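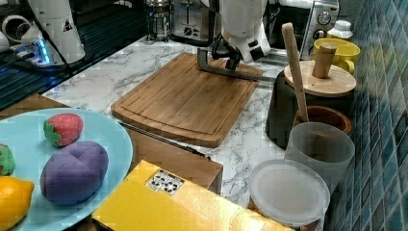

조리대 위 대나무 도마 가까이로 그리퍼를 내린 로봇 팔. (사진 제공: 트리나노)

보도자료

트리나노, 주방 보조 로봇 '플룬데티' 그리퍼 하강 오류 원인 공개하고 무상 점검 시작

가정용 주방 보조 로봇을 만드는 트리나노(Trinano)는 플룬데티(Plundetti) 시범 운영 중에 일어난 그리퍼 하강 오류의 원인과 조치 내용을 공개하고, 현재 시범 가정과 교육 주방에 나가 있는 제품 50대 전부를 대상으로 무상 점검에 들어간다고 밝혔다. 이번 일로 다친 사람은 없었다. 다만 도마 한 장과 그리퍼 손가락 한 개가 상했고, 무엇보다 로봇을 믿고 부엌 한쪽을 내어 주신 분들께 놀라움과 걱정을 끼쳐 드렸다. 트리나노는 먼저 그 점에 대해 진심으로 사과드린다.

오류는 9월, 시범 가정 한 곳에서 저녁 준비를 하던 중에 일어났다. 플룬데티가 도마를 집으려고 그리퍼를 내리다가 도마 윗면에 닿은 뒤에도 멈추지 않고 계속 누른 것이다. 제품에는 손가락 끝에 걸리는 힘이 정해진 값을 넘으면 팔이 곧바로 서도록 하는 기능이 들어 있는데, 이때는 그 기능이 제때 작동하지 않았다. 마침 곁에서 채소를 씻고 있던 사용자가 비상 정지 버튼을 눌러 팔을 세웠고, 도마에는 손톱으로 만져지는 깊이의 눌린 자국이 남았다. 침착하게 대처해 주시고 그날 밤 늦게까지 전화로 상황을 하나하나 설명해 주신 덕분에 조사를 빨리 시작할 수 있었다. 이 자리를 빌려 다시 한번 감사의 말씀을 드린다.

트리나노 안전기술팀은 해당 제품을 회수해 같은 동작을 3,000회 되풀이하는 재현 시험을 진행했다. 그 가운데 18회에서 같은 증상이 나타났다. 시험에는 외부 점검 기관인 클렌디소(Clendisow)의 기술진도 함께해, 회사가 정리한 기록을 처음부터 다시 읽고 의문이 나는 부분을 짚어 주었다.

조사 결과 원인은 두 가지가 겹친 것으로 확인됐다. 첫째는 높이 계산이다. 플룬데티는 작업을 시작할 때 조리대의 높이를 한 번 재고, 그 위에 놓인 물건의 두께를 더해 그리퍼가 내려갈 지점을 정한다. 그런데 둘레에 즙받이 홈이 파인 도마에서는 홈의 바닥을 도마의 윗면으로 잘못 읽는 일이 있었다. 그러면 로봇은 도마가 실제보다 얇다고 여기고 그만큼 더 내려가려고 한다. 둘째는 힘 감지 신호의 지연이다. 평소라면 높이를 조금 잘못 알더라도 손가락이 물건에 닿는 순간 멈추게 되어 있지만, 직전 소프트웨어 업데이트에서 신호의 잔떨림을 줄이는 처리를 강화하면서 정지 명령이 나가는 시점이 늦어졌다. 길고 납작한 손가락이 비스듬히 닿을 때 지연의 영향이 특히 컸다.

두 가지 모두 출고 전 시험에서 잡아냈어야 하는 문제였다. 업데이트를 내보내기 전에 거친 시험은 2,000회로 횟수는 적지 않았으나, 쓰인 도마가 모두 홈이 없는 평평한 것이었다. 실제 부엌에는 홈이 파인 도마도 있고 한쪽이 닳은 도마도 있으며, 조리대에는 토스터와 커피 도구와 양념 그릇이 늘 자리를 차지하고 있다. 시험실을 그만큼 부엌답게 꾸미지 못한 것은 전적으로 회사의 책임이다.

라우린다 아후다(Laurinda Arruda) 트리나노 안전기술팀장은 "부엌은 집 안에서도 식구들이 가장 편한 마음으로 서 있는 곳인데, 그 자리에서 로봇 때문에 가슴이 철렁하셨을 것을 생각하면 참으로 송구스럽다"며 "처음 연락을 받고 저희 팀이 가장 먼저 한 이야기는 만약 그 밑에 손이 있었다면 어떻게 됐을까 하는 것이었고, 조사 내내 그 질문을 책상 위에 올려 두고 일했다"고 말했다. 이어 "고친 내용만 말씀드리고 넘어갈 수도 있었겠지만, 무엇을 놓쳤는지까지 알려 드려야 앞으로도 저희를 집에 들여 주실 수 있다고 생각했다"고 덧붙였다.

트리나노가 마련한 조치는 다음과 같다.

먼저 문제가 된 업데이트를 모든 제품에서 되돌렸다. 되돌리기는 원격으로 이미 끝났으며 사용자가 따로 할 일은 없다. 점검을 마칠 때까지 하강 동작의 속도도 종전의 절반으로 낮추어 둔다. 그동안 로봇이 조금 굼뜨게 느껴지실 수 있으니 너그러이 양해해 주시기를 부탁드린다.

다음으로, 새 소프트웨어에서는 도마의 높이를 한 지점이 아니라 가장자리와 가운데 여러 지점에서 재고, 값이 서로 맞지 않으면 내려가지 않고 사용자에게 알린다. 힘 감지 신호는 정지 판단에 쓰는 경로를 따로 떼어 잔떨림 처리를 거치지 않도록 했다. 새 소프트웨어는 클렌디소의 확인을 거친 제품부터 방문 점검 때 설치한다.

방문 점검에서는 그리퍼 손가락의 휨과 닳은 정도, 팔 관절의 유격, 비상 정지 버튼의 작동을 함께 살핀다. 손가락은 상태와 관계없이 새것으로 바꾸어 드린다. 방문 일정 조율은 서비스 협력사인 치우(Qiu)가 맡으며, 담당자가 가정마다 직접 전화를 드려 편하신 시간을 여쭐 예정이다. 저녁 준비로 바쁜 오후 5시 이후에는 전화를 드리지 않는다.

점검을 받기 전까지 플룬데티를 쓰실 때는 다음 사항을 지켜 주시기 바란다.

팔이 움직이는 동안에는 도마와 그 둘레에 손을 올리지 않는다.
즙받이 홈이 있는 도마는 로봇에게 맡기지 말고 손으로 옮긴다.
칼과 유리 그릇은 팔이 닿지 않는 곳에 둔다.
비상 정지 버튼 앞을 물건으로 가리지 않는다.
평소와 다른 소리나 움직임이 있으면 곧바로 전원을 끄고 고객지원실로 연락한다.

제품을 더 쓰고 싶지 않으신 가정에는 회수와 함께 시범 참가 보증금 전액을 돌려 드린다. 까닭을 따로 여쭙지 않으며, 나중에 마음이 바뀌어 다시 참여하고 싶으시다면 그때도 반갑게 맞이하겠다.

트리나노는 재현 시험의 조건과 결과를 정리한 보고서를 점검이 끝나는 대로 홈페이지에 올리고, 시범 가정에는 인쇄본을 따로 보내 드릴 계획이다. 시험실에는 사용자들이 추천한 여러 모양의 도마와 그릇을 새로 들이고 있다. 집에서 쓰시는 도마 가운데 모양이 남다르거나 로봇이 유난히 어려워하는 것이 있다면 고객지원실로 알려 주시기 바란다.

트리나노 소개
트리나노는 가정과 교육 시설의 부엌에서 쓰는 보조 로봇을 개발하는 회사다. 대표 제품인 플룬데티는 도마와 그릇을 옮기고 재료를 나누어 담는 일을 돕는 로봇으로, 현재 시범 운영 중이다.

문의
트리나노 홍보실, 안전기술팀 고객지원실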